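Fomitz Kitchen Words — README

Version 9, updated Tue 7 May

Fomitz Kitchen Words is a table of everyday cooking terms as home cooks write them in recipe cards, notebooks, and community cookbooks. It holds 1,359 entries. Each entry gives the term, the spelling found in the source, a standard spelling, a short meaning, and the type of source it came from.

The table started as a helper file for Ninano, a small recipe search tool. Ninano kept missing recipes that called for "oleo" when the user typed "margarine," and it had no idea that "sweet milk" means plain whole milk. The file grew, other people asked for it, and it now has its own folder and release notes.

What is in the folder

terms.csv — the main table, one row per entry
sources.csv — the list of 88 sources, with type and decade
measures.csv — old and informal measures, such as "butter the size of an egg"
changes.txt — what was added, merged, or dropped in each version

All files are plain text in UTF-8. Fields are separated by commas, and any field with a comma inside it is in double quotes. There is one header row per file.

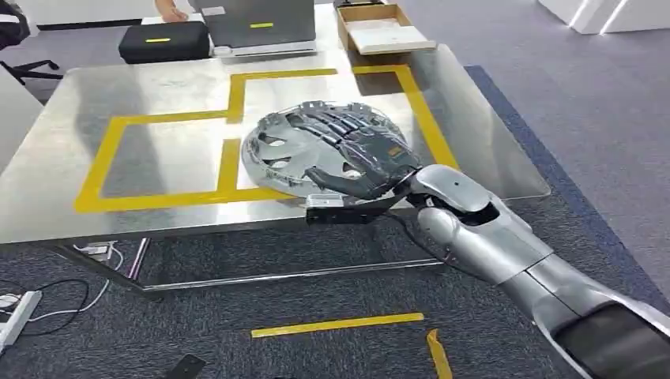
Columns in terms.csv

id — a number that stays the same between versions
term — the term in lowercase
as_written — the spelling in the source, with errors kept
standard — the spelling we match it to
meaning — one sentence, no more
source_id — matches the id column in sources.csv
sure — yes, no, or partly

The "sure" column needs a word of explanation. A lot of handwritten cards leave out what the writer took for granted. "Bake till done in a quick oven" is easy enough to read, but "1 box" of something with no brand or size is a guess. If two readers disagreed about a meaning, the row is marked "partly" and both readings are in the meaning field with a semicolon between them. Rows marked "no" are kept so that the spelling can still be matched. Don't use their meanings for anything that matters.

Ids of dropped rows are not used again. If your code expects the ids to run without gaps, it will break.
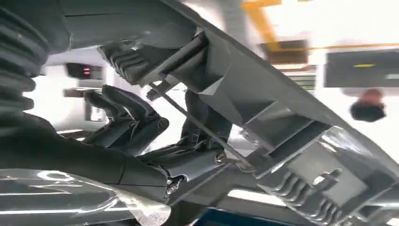

By the Fomitz maintainers
Filed under: README, data notes

How the terms were collected

Most of the cards came from the Hellwig recipe boxes, 11 in all, bought as one lot at an estate sale. The rest came from church and school cookbooks, plus loose clippings found inside them. Cards were typed up by hand. We tried text recognition on the first box and gave up on it — pencil on yellowed card stock gave mostly noise.

Each card was typed once and checked once against the original by a second reader. Family names, street addresses, and phone numbers were left out at the typing stage and are not stored anywhere in the folder.

Known problems

Baking is covered far better than anything else. Pies, bars, and quick breads fill the boxes, and there is very little on fish or fresh vegetables.

Canning terms are included for reading old cards only. The times and methods on those cards are often unsafe by current standards, so no canning instructions are copied into the table.

"Cup" is not converted. Some writers used a teacup, some a coffee cup, some a measuring cup, and the cards rarely tell you which.

Entries from the Vukance clippings have no decade. The column is blank for those, not zero.

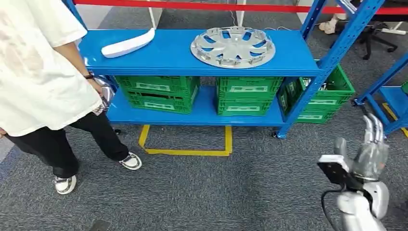 Front view of the blue shelving.

Using the table

You may copy, change, and share the files, including in paid products. Please keep the version number with any copy you pass on. Corrections are welcome and should give the row id and the source you are relying on — a memory of how your grandmother used the word is fine, but say so, and it will go in as "partly."

The next version is planned for December. It will split "shortening" into separate entries for lard, solid vegetable fat, and cases where the card doesn't make it clear.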